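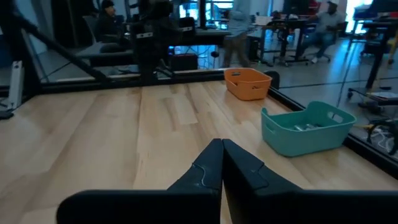
Small-parts sorting layout revised at Groltedden

Kundinico has revised the bench layout used for sorting small parts at its Groltedden site. The new arrangement, in use from May, places two plastic baskets on a pale wooden tabletop: a teal one for items awaiting sorting and an orange one, set farther back, for items already checked. Both have cutout handles and can be lifted off the bench for cleaning.

Under the previous layout, parts were held in a single tray and sorted in batches of 30. Batches are now limited to five items, which shortens the recheck when a part is misplaced. Pejman Salehi, who drafted the procedure, said the colours were chosen for contrast – grey bins had proved hard to tell apart late in the day.

A trial covered 722 items over three weeks. Misplaced items were logged at the end of each shift and returned to the teal basket.

The same layout will be introduced at the Rasen site once the benches there have been levelled. Labelling of the baskets is still under review.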